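4. Planning and budgeting for a cloth-handling station

Read this section before you place an order. It covers one Tuvell station with two hand-held grippers, used for garments on a bed-sized surface.

4.1 Floor space and surface

1. Measure the room. Allow 52 cm of clear floor on each open side of the surface.
2. Choose a padded surface with a plain cover. Price the covers separately – they wear out first.

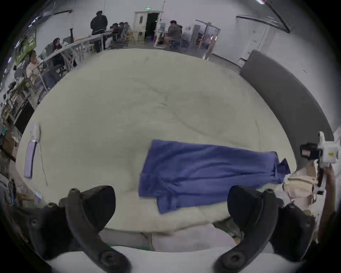 Figure 4-1. Padded surface with a blue cloth laid out, workbench beyond.

3. Order two fitted sheets per surface, in a colour that contrasts with your garments.

Note: Sheets from Stüber come in one depth only. Check yours before ordering.

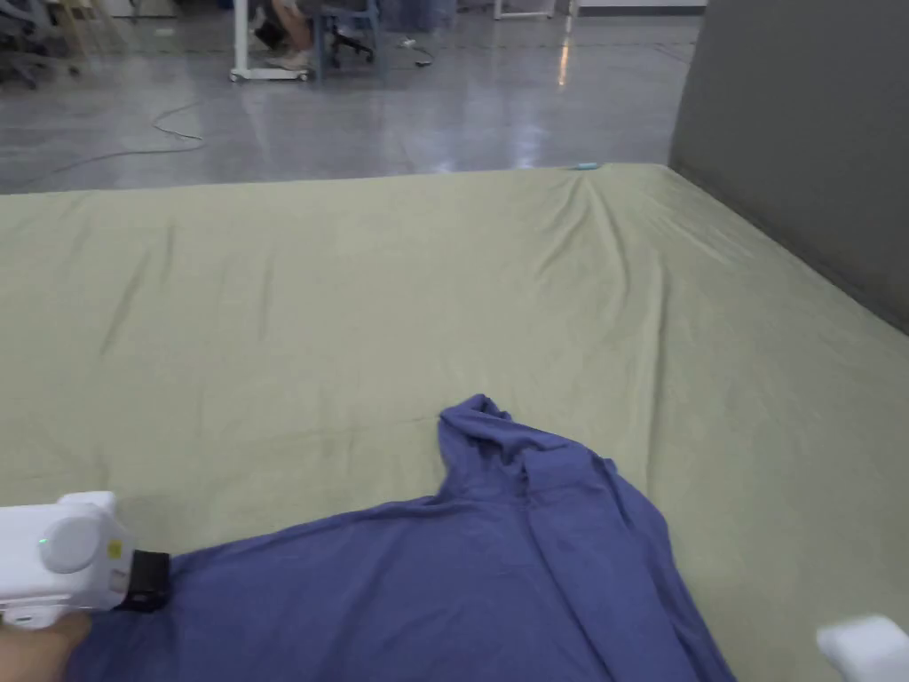

4.2 Grippers and spares

1. Budget for grippers in pairs. The list price is £3124 per pair, without delivery.
2. Add a spare set of fingers for each pair, at £111 a set.
3. Enter the finger screws as a separate line. Hosside sells them in bags of 29.

Caution: Do not mix fingers from different suppliers on one pair.

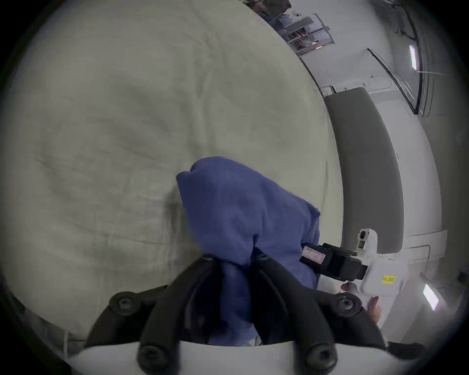 Can we start with a single gripper and add the second later?
You can, but single units cost more and folding work needs both hands.

4.3 Approval and delivery

1. Send the completed order sheet to Aurelio Vidal at Tidgate. Orders received by Wednesday noon go out the same week.
2. Keep a share of the budget back for garments and 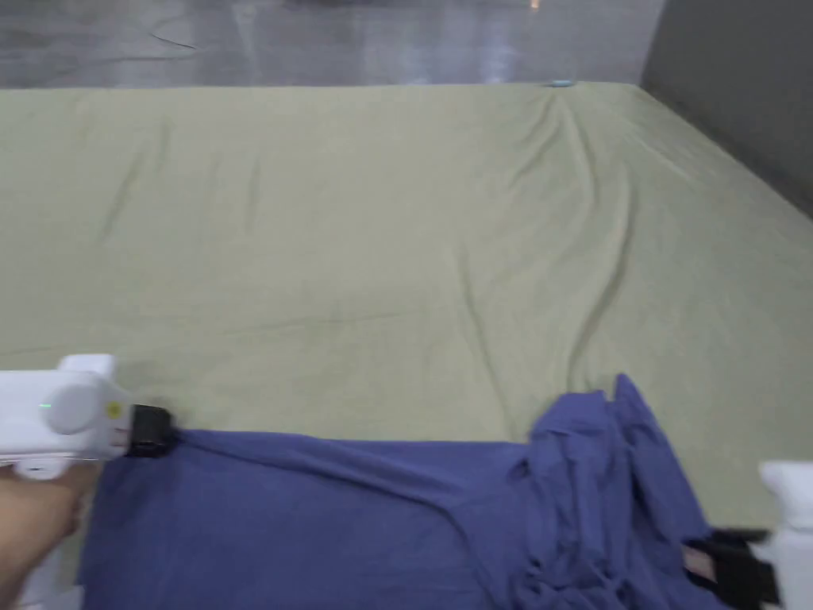 replacement sheets, as neither is covered by the service plan.
3. For sites with more than one station, ask Ragnheiður Vestergaard for a combined quote – delivery is charged once per site.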